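FAQ: the Fortin swap room

Written fast between other things, sorry. Email if yours isn't covered. Seraina Brunner

What is it?

A room. Tables along the wall, stuff on the tables. You bring household things and toys you don't need, you take things you do. No money. It started in March with the leftovers from the Skotero sale and kept going.

When are you open?

4 pm to 7 pm, most weekdays. Check the note on the door, it changes with the school calendar. Mornings are for sorting and the door stays locked, please don't leave bags outside. Rain got into two of them last month and everything had to go.

Do I need to sign up?

No. Walk in. If you want the email about what's come in, put your address on the sheet by the door. Write clearly!! I had to guess at 5 of them last time.

How many things can I take?

5 per visit. A set counts as one (six forks tied together = one thing). Moving into a first apartment, tell me and we'll work something out.

How many can I bring?

One bag or one box. More than that, email first. We took in 352 items the first month and I was still sorting at midnight.

What do you take?

Cutlery, cups, bowls, small pans, storage boxes with or without lids, dish towels, plush toys, board games with all the pieces. Puzzles only if you've done it yourself and can swear to it.

What don't you take?

Knives longer than a table knife. Anything with a plug. Car seats, helmets, bike stuff. Pillows. Medicine (yes, someone did). Baby bottles. Mugs with chips in the rim, you'd be surprised.

Where do I put things when I come in?

Kitchen things one table, toys another. Don't mix them, a spoon at the bottom of a toy box stays there for weeks. Small toys go in a clear plastic box so kids can see in without tipping it out. Big toys on the floor under the window.

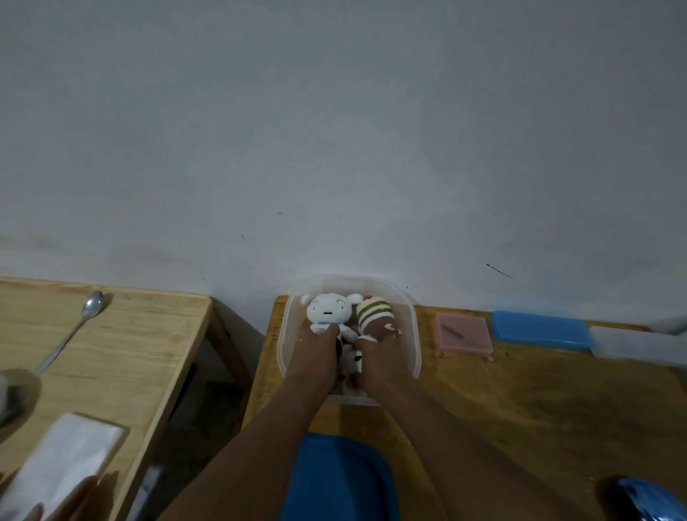 If a box is getting full, start a new one from the stack in the closet. Don't pile up past the rim. Things roll off, get stepped on, then I'm the one washing them again.

Do plush toys have to be washed?

Yes. Before you bring them. Pillowcase, knot it, 40 degrees if your machine shows Celsius, otherwise warm, gentle cycle. Dry it all the way through, the stuffing takes longer than you think. Press hard on the belly, if it feels cool it's still damp. Ribbons and neckbands, leave on if they're sewn, take off if they're only tied. Loose eyes or noses, sew them down or keep the toy home.

Ours can't go in the machine. Music box inside etc.

Wipe with a damp cloth and a bit of dish soap, wipe again with plain water, air dry. Put a tag on saying "wiped only". Some parents care.

Can I swap a toy for kitchen stuff?

Sure. It's all the same pot.

Can you hold something for me?

No. Tried it, ended up with 40 little bags with names on and half never got picked up. First come.

My kid left their own bear / bunny / whatever and now it's gone

Email right away with a picture if you have one. I'll ask around on the list. We got Aline back this way (a rabbit, very loved, one ear) after three days. Please keep your kid's own toys in your bag while you're here, it's impossible to tell once its in a box.

Why are the tables all different?

Donated one at a time. The two shorter ones came from the old Himer office. They wobble on that floor so please don't lean or sit kids on them.

Are you going to paint?

Maybe this summer. We have 70 dollars in the jar and no ladder. If you own a ladder, hello.

Can I help?

Yes please. Sorting is the big one, an hour is plenty. Also washing cutlery, and somebody with a car for the drop-off at the end of the month.

Where do leftovers go?

Anything that's sat for two months goes to the thrift store on the corner. Worn out plush gets bagged for textile recyling. I don't send pictures of what's leaving so don't ask, come by and look.

Parking?

Street only. Not the dentist's lot, they do tow.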